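Grade the approach, then grade the grasp

Kosmas Spanos
March 23, 2021

The usual result table for a manipulation policy has one column that readers look at, and it is the success rate. The episode starts, the arm moves, the object ends up where it should or it doesn't, and a one or a zero goes into the average. I have published tables of this kind and will probably publish more. My argument is that for tabletop pick tasks the binary score should be the second number reported, and that the first should be a graded judgment of the gripper's pose at the moment before the fingers close.

I will call that moment the commit frame. It is the last wrist image recorded before the close command. Every policy that outputs a gripper signal has one, including policies that have no explicit notion of a grasp phase, and it can be pulled from the log with a few lines of code. We did so for the full Orngate evaluation, 507 episodes run on a shelf-and-tabletop setup in Zastow with a policy we call Jelludik. Three raters then scored each commit frame on alignment, clearance and depth, without access to the rest of the episode.

The setup is a plain one, with household items on and near a small shelf, and it was chosen to be crowded near the edges.

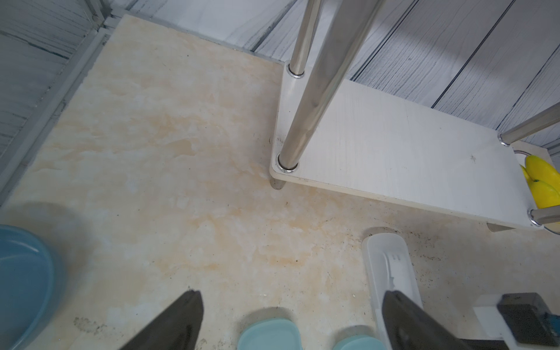 Orngate setup, wrist camera. White two-tier shelf with metal posts, translucent utensil holder at lower right, rim of a light-blue bowl at left.

Raters disagreed in 17 of the 507 episodes. I had expected more. The scale was coarse, which helps, and a wrist view at close range leaves less to argue about than an external view would. A finger tip is either beside the object or above it. Most of the disagreements were about depth, and I would expect a second camera to settle most of those.

The finding that changed my mind concerns the episodes that counted as successes. A considerable share of them had poor commit frames. The fingers were off center or rotated relative to the long axis of the object, and the grasp held anyway. Compliant fingertips forgive a lot, and a light plastic item will slide into line when pushed from one side. On a table with free space around the object this costs nothing. On a shelf, with a post beside the target, the same error ends in contact with the post. A success rate measured in the first condition tells you very little about the second, and yet that is how it tends to be read.

The opposite case also occurs. Some failures had commit frames that all raters graded as good. The object was lifted and later slipped, or the release went wrong. Averaged into one number, these episodes count against the part of the policy that finds and approaches the target, which had done its job. If the group then spends a month collecting more approach demonstrations, the month is wasted. We did spend part of one October that way, before we had the grades.

Translucent objects are the clearest illustration, and they are the reason I started looking at individual frames at all. A cloudy plastic case takes on the color of whatever lies behind it. Where such a case spans two surfaces, for instance a white shelf board and a tabletop past its front edge, its apparent color changes partway along its length. A color-based segmenter is tempted to split it there. A depth sensor may return the surface behind it, or nothing. 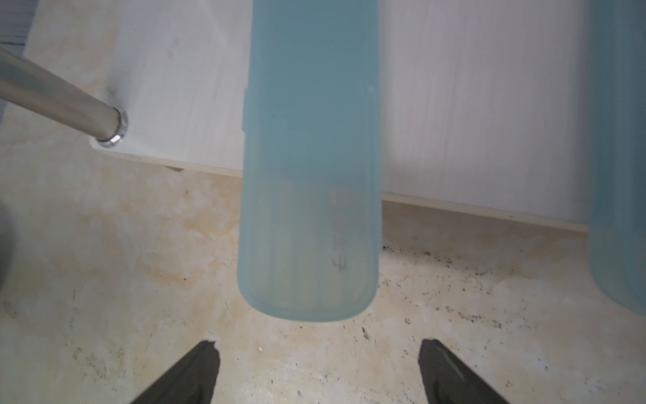 A policy can respond to this in at least two ways that the binary score cannot tell apart. It can use the outline, in particular the rim at the rounded end, and bring the fingers down on either side of it. Or it can learn that objects of this type usually sit at a certain offset from the shelf edge and go there, using the edge as the real landmark. The second strategy does well as long as the layouts resemble the demonstrations. We used 6 layouts, and in the ones closest to the training data both strategies would be expected to score high. Graded commit frames separate them, because an offset strategy leaves a consistent lateral bias when the object is shifted and the edge stays put. Jelludik showed such a bias. Its success rate alone gave us no reason to suspect one.

There are three objections I take seriously.

The first is cost. Rating frames takes people, and people are slower than a script that checks whether an object is in a bin. I agree, but the comparison should be made against the cost of robot time. One frame per episode is a small load. Our raters finished the set in less time than it had taken to reset the objects between trials, and resets are something we all accept without complaint.

The second is that alignment as seen by a human may have no bearing on what a gripper needs. Carretero, a colleague at another lab, put this to me strongly: if an odd-looking pose works, then the odd-looking pose is correct and the rater is wrong. For grippers with unusual geometry I think that is a fair point. For a parallel pair of fingers closing on a rigid or nearly rigid case, the mechanics are well enough understood that a human judgment of centering is a reasonable stand-in for margin. I would still publish the binary score next to the grade, so that a reader who shares Carretero's view can ignore the grade and lose nothing.

The third is that the commit frame is ill-defined for policies that close gradually or close, reopen and try again. This one I can't fully answer. We took the first close command that exceeded a set threshold and treated retries as separate events, with the first one reported. Other choices are possible and would shift the numbers. I would like the threshold stated in the paper, in the same way that people state a camera resolution or a control rate.

A related complaint is that adding one more metric to a field with no agreed metrics makes matters worse. I have some sympathy. But the success rate is itself less agreed than it looks. Some groups allow a retry and some don't. Some count a pick when the object leaves the surface, and others wait until it has been placed. Two papers with matching percentages may be measuring different events, and a reader has no way to check. A commit frame can at least be printed. It can go in an appendix or a download, and a reader who distrusts the grade can look at the fingers and the object and assign a different one.

What I would ask of reviewers is modest. When a paper claims that a policy handles clutter, or transparent items, or shelf edges, ask for a random sample of commit frames from successful episodes. Authors already supply failure galleries, which are useful, though failures are chosen by the outcome and say nothing about how narrowly the rest got through. A random sample of successes would show that directly.

For our part, the Orngate frames and grades will be released together with the episode outcomes, including the 17 disputed ones with each rater's separate score. The bias in Jelludik is not fixed. We have a retrained version with the shelf position varied independently of the objects, and it has not yet been rated.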